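Notebook – stain and detergent trials, plastic tableware
2021-11-21
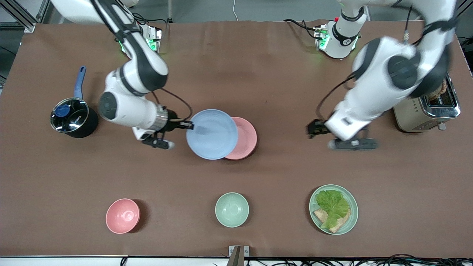 Blue plate tipped up at the rim, pink one flat beside it.

Started on the turmeric question again. The claim we keep hearing is that a coloured plastic plate "doesn't stain if you rinse it straight away". I don't believe it, or I believe it only for tomato, and the last set of notes was too thin to settle anything. No record of how long the sauce sat, no untouched plate kept back, and the word "clean" used for three different things.

Set-up this time: 16 side plates from one box, all white, all new. 13 get sauce, the rest stay in the cupboard in a paper bag as the comparison. Sauce is oil, turmeric, paprika and a bit of salt, warmed and stirred, one tablespoon each, spread with the back of the spoon. I wanted to use leftover curry but you can't get the same amount of colour in every spoonful.

Detergents are Drinix (the green one, not the new formula) and Hoter powder. Both made up in 200 ml of warm water from the same kettle. Drinix says on the bottle that it "lifts colour from plastics". It doesn't say which colour or which plastics.

First lot, rinsed at once under the tap, no detergent. Paprika went. The yellow did not. Under the ceiling light they pass, and I suspect that is where the claim comes from. By the window, next to one out of the paper bag, every one of them has a faint ring where the oil pooled. So much for straight away.

Second lot, left 4 hours, then washed in Drinix. Stain a good deal stronger before washing, as you'd expect. After washing, paler, but I would not call it lifted. I'd call it a yellow plate.

Third lot, same wait, washed in Hoter. Looked better to me. Then I realised I had known which was which while judging them, so that opinion is worth very little. Turned them all over, shuffled them and tried to sort them again by stain only, with the pencil marks underneath. Got them mixed up in both directions. My conclusion for now is that I can't tell Drinix from Hoter on turmeric, and I doubt that anybody else can either without seeing the label.

Sunlight: put the worst two on the windowsill, half of each covered with foil. Everyone swears by this and for once I think there may be something in it, turmeric colour does fade in light. The foil should show it. Weak sun at this time of year though, so a poor result now won't mean much. Look again in December.

Side issue – scratches. The plates from the old Bañuelos set have knife marks all over the middle, and the yellow sits in the marks like ink. New plates are flattering to any detergent. If the Evgate people want a figure for "used tableware" they can't have it from this box. Would need plates scratched on purpose in some repeatable way, and a scouring pad by hand is not repeatable, whatever the old method sheet says. Maybe a weighted pad and a fixed number of strokes. Not keen on the idea but can't think of a better one.

Also not happy with the water. The tap runs cool, then hot, then cool again, and the first lot got whatever was coming out. Fill a bowl next time and put the thermometer in it.

Things I would not repeat to anyone outside yet:
– that rinsing at once does nothing. It clearly helps, it just doesn't do what is claimed.
– anything about Hoter being better.
– baking soda. Tried it on one plate with a wet finger. One plate is an anecdote.

To do: buy a second box, check it's the same plastic (symbol on the base, last time it wasn't). Get someone else to do the sorting with the marks covered. Wash the spoon, it has gone yellow too.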